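3.2 Collecting the demonstrations

We teach Plustau everything by hand. I did most of the showing myself, with Oona Hakala taking over when my wrist gave up, and between us we got through 384 demonstrations of the tidying task (191 of them mine). Nothing clever here — you hold the gripper, do the job at an ordinary pace, and put everything back for the next go.

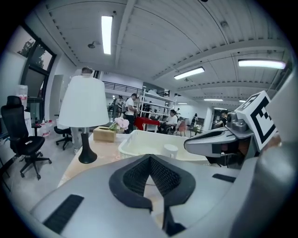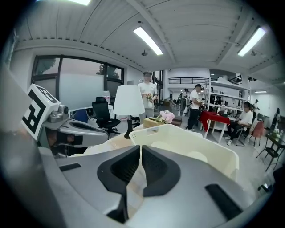 Figure 4. Views from the hand-held grippers at the table with the lamp.

Our first worry was pose tracking. Li-hua Tang had warned us that the Clanard filter drifts when the jaw swings fast, and it did, so we leaned more on the printed markers. The white cube on top of the gripper stays readable in both views of Figure 4, even with all that lens bending, and we take the jaw pose from it whenever the filter loses confidence. We also kept the people walking about behind the lamp in the training set — cropping them out made the policy worse in our September trials, and I'd still like to know why.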